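Home > Notes from Otbridge > Local elections

Search this blog Go

Print this page | E-mail to a friend

The count in Clukden ward, and why I stayed awake for it

I moved to Otbridge nine years ago and I still can not vote in the town elections. My papers are in process, as they say. But I follow every council race very closely, maybe more than my neighbors who can vote, and this year the race in Clukden ward was the one I cared about. I live two streets inside of it.

For readers who are not from here: Clukden is the old part of the town between the railroad and the river. It has one seat in the council. For as long as I have lived here the seat belonged to the same party, and the other side usually put a candidate only to have a name on the paper. This time there were three candidates, and the third one was an independent who talked only about the bus.

The bus is the Anozie line. In August the council decided that after seven in the evening it will not run anymore past the hospital. I was using this bus to come home from my language class, so I know very well the people who were sitting in it. Many of them are cleaners and kitchen workers, and some are nurses at the end of the shift. I was sure that they would be angry, but I was not sure that they would vote.

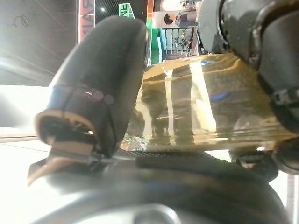

The town website shows the results as they are counted, and I kept it open on the kitchen table from nine in the evening. The first numbers were only from the mail ballots. The council party was in front, the independent was second, and I thought, well, it is finished, I can go to bed. My husband did go to bed. I made tea and stayed.

A little before eleven came the numbers from the school on Brarance Street, and everything moved. At midnight the independent was ahead. Then the page stopped to refresh and I had to close it and open it again many times, like a person who checks if the stove is off.

The final result was put up at twenty minutes past one. In total 2,370 people voted in the ward. The independent received 1,757 votes if you believe the first version of the page, but this was a typing mistake, it was the number of all ballots given in person. The correct difference between the first and the second candidate was 99 votes. The independent won.

I want to say something about these 99 votes. In the local newspaper I read the next morning that it was "a protest," and the word was used as if protest is a kind of bad weather that comes and goes. I do not agree with it. The people of my bus had a clear question and they gave a clear answer. If somebody takes away your way home from work, and you vote for the person who promises to bring it back, for me this is the most normal reason to vote that exists. 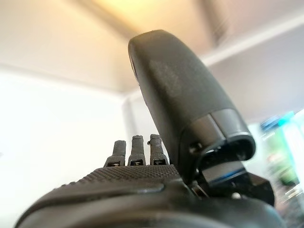
On the other side, I am also a little worried. One council member can not bring back a bus. There are eleven seats, and the contract for the Anozie line is already signed until next summer. During the campaign I went to one evening meeting in the library, and I asked the candidate about this contract. The answer was long and friendly, and when I came home I could not repeat it to my husband.

The party which lost has asked for a recount. By the town rules they can do it when the difference is under 100, so they are inside the limit by one vote. I read the rule twice with the dictionary to be sure. The recount must be finished before the new council sits, and until then the old member keeps the seat and the office key.

I plan to go to the first open session if I can change my class. It starts at six, and the last bus home is before seven, so I will probably walk.

Print this page | E-mail to a friend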